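Felicja Olszewski
Saturday, April 23, 2022

OK friends, the long-promised table thread, for everyone who has been patient with me since I mentioned it at Easter lunch. Get a coffee, I do go on.

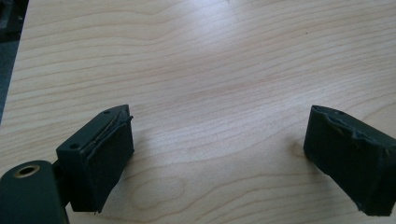
I had been looking for a work table for almost 38 weeks, mostly in the evenings, mostly when I should have been asleep. My heart was set on something dark like my grandmother's, and then I fell for a pale one with long wavy lines in the grain, swirling along like sand after the tide goes out. In some spots they pull in tight and in others they spread out wide, and I keep losing my place in a recipe looking at them!

It came from Wróbel, the little secondhand shop behind the bakery. My sister and I carried it up 2 flights of stairs and stopped to rest on every landing — she would like that on the record.

A word about the light, for those of you who asked. The finish is smooth and it does shine back at you under a ceiling light. I find it cheerful. If you do close sewing you may want a lamp off to one side.

For cleaning I use a soft cloth, warm water and a drop of dish soap, then a dry towel right after. My neighbor swears by Drosari polish and has offered me her spare bottle, so I may try a bit on the underside first.

Still to come: chairs. I have my eye on a pair at Wróbel but they want painting, and knowing me that means July. If anyone local has a sander I could borrow for a weekend, I will pay you in poppy seed cake.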